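Looking after a workshop bench top

Wipe the surface down at the end of each job with a barely damp cloth, then a dry one. Standing water is the main cause of swelling at joints and screw holes. Do not use scouring powder on a sealed top; it dulls the finish and the dull patches hold dirt.

Glue drips lift most cleanly when they have gone rubbery. Slide a plastic scraper under the edge at a low angle. Fully cured glue needs warming first with a hairdryer on its lower setting, held 7 cm away and kept moving.

For oil, cover the spot with cornflour or plain cat litter, leave overnight and brush off. Repeat if a shadow remains. White spirit will shift the rest, but test it underneath first and open a window.

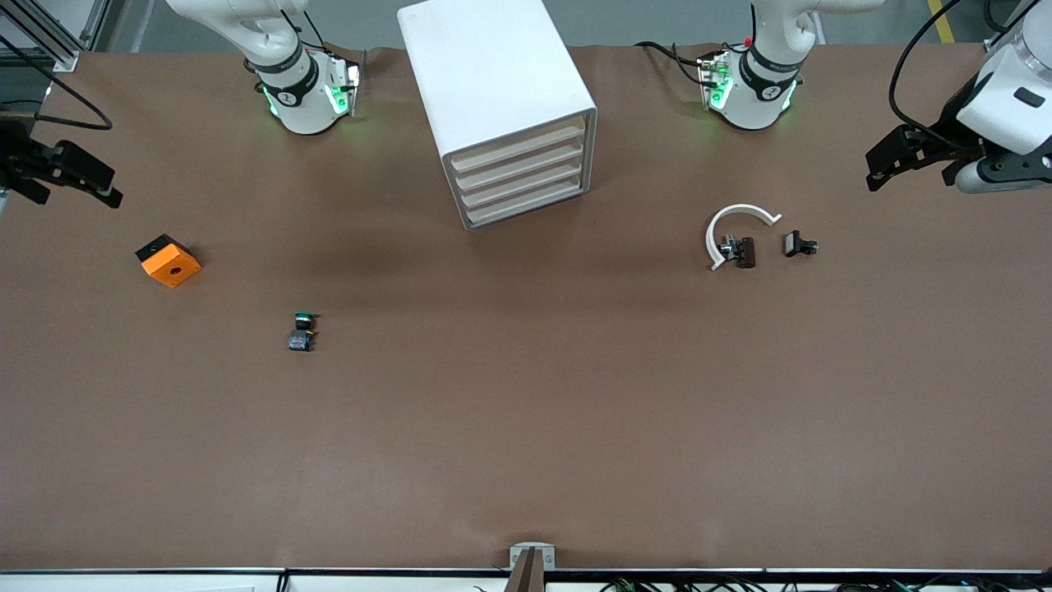 Check for level twice a year. March is convenient, when the heating goes off and the floor has moved as far as it will. Lay a long spirit level along both edges, then corner to corner. An error of 2 mm over the full length can be left alone. More than 3 mm should be corrected at the feet. Turn one foot at a time and recheck the diagonals after each adjustment.

Bare timber tops want oil when a drop of water no longer beads. Apply thinly, wait 39 minutes, and wipe off everything that has not soaked in. Spread used rags flat outdoors to dry before binning them, as oily rags left in a heap can catch fire.

Edges take the most knocks. Fill chips with two-part filler, sand flush and reseal the same day.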